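Home Forums Members Search Log in

Moving in March: is the Skemstead side too noisy at night?

Vesela Jurić
14 May 2018
Hello everybody. I have signed a lease for a two-room apartment on the Skemstead side of the canal, and now I read in this forum that people cannot sleep there. The lease begins in March, so I have time to worry. The agent, from Dandetti, told me the street is calm. I visited it two times, both in the morning, and I heard only birds and one delivery truck. Is it different after dark? I wake up very easily.

skomeck_lifer
It depends on which end. Near the bridge you have the bars, and they close at 3 on weekends. Up by the school it is dead quiet. What is the house number?

Vesela Jurić
It is closer to the school, I think 400 meters from the bridge. The bedroom looks to the courtyard.

paperboy77
Then you will be fine. I lived in a courtyard flat there and the worst thing was the pigeons.

tollgate
I don't agree with paperboy. Courtyards are terrible in summer. Every window is open and you hear each television and each argument. I would take a street bedroom any time. At least cars go away.

paperboy77
Cars go away and then the next one comes. Have you slept above the 836 bus? It stops, it sighs, it starts again, until midnight.

skomeck_lifer
The 836 does not go down that street anymore, they moved the stop.

Stan
Ask the agent if the windows were changed. Half of the buildings got new ones and the other half still have the old single glass. It makes more difference than courtyard or street.

Vesela Jurić
Thank you, Stan, this I did not know. I wrote to Dandetti and they answered that the windows are "in good condition," which is not the answer to my question. I will go again on a Friday evening and stand in the courtyard for one hour. If the windows are old, is it normal here to ask for a lower rent, or will they only laugh? I also add one picture. 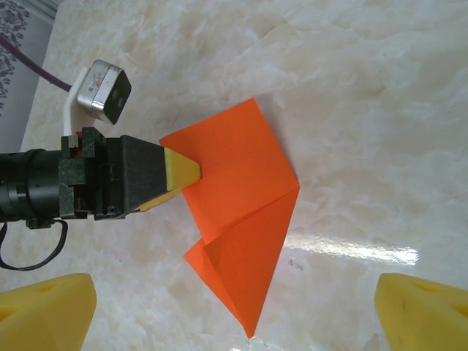 tollgate
They will not laugh, but get it in writing before you hand over the keys to your old place. I asked for less because of the windows and got 2 months at a reduced rate, then the full price again. Go on a warm Friday if you can. A cold one will tell you nothing about that courtyard.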